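Workshop Notes: The Gripper Build Moves Upstairs

The hand-held gripper project has been going since March, and it has reached the point where other members keep asking what it is and whether they can have a go. The answer to the second part is yes, on the evenings listed at the end.

Agnese Laur started it at home. She had bought a small used arm, a Jurnik, and wanted it to do kitchen jobs such as standing a cup up and moving it to a shelf. Writing out each motion by hand took her weeks and worked for one cup in one spot. So she changed plans and built a pair of grippers that a person holds, one in each hand. You do the task yourself, the positions get logged, and the arm learns from the logs.

The first pair was too heavy. Testers put them down after 10 minutes and rubbed their wrists. Liis Jaunzems redrew the body with thinner walls and moved the battery back toward the palm, and that helped more than the weight saving did. The fingers are her work too. They went through a flat version and a hooked version before she settled on a pointed scoop, which can get under a rim or go inside it.

Tracking is done with printed square markers on a white cube mounted to each gripper. Early prints were on glossy paper and the overhead lights washed them out. Matte paper fixed it. If you are making your own, glue the sheets down fully at the corners and check that the cube is square before you do, or the angles will be off by a bit in every recording and you'll spend an evening looking for a software bug.
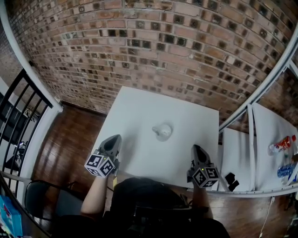
The cup task is still the main one. Each run starts with the cup in a different position, and the person has to set it upright and let go cleanly. We have 724 runs logged so far and Agnese would like 3,000 before she trains again. The last round of training used 100 runs and the arm managed the job when the handle pointed one particular way, and not much otherwise. More variety in the starting position should help with that.

Two problems are open. The trigger spring on the left gripper sticks when it has been in use for a while. Liis thinks it is the pivot hole and has a new part on the printer. The other is the logging program, Trustuvari, which drops a recording if you start the next one too soon. For now, wait until the file name shows up on the laptop before you reset the cup.

Parts for a second pair cost about $90, not counting filament. The Breathnach fund is paying for them, and the drawings are in the Civik folder on the shared drive. Please don't edit the files marked "current." Make a copy and put your initials on it.

Recording evenings are on the sign-up sheet by the stairs. A slot is one hour and you don't need any experience. Roll up long sleeves so they stay clear of the markers, and tell Liis if either gripper feels loose in the hand.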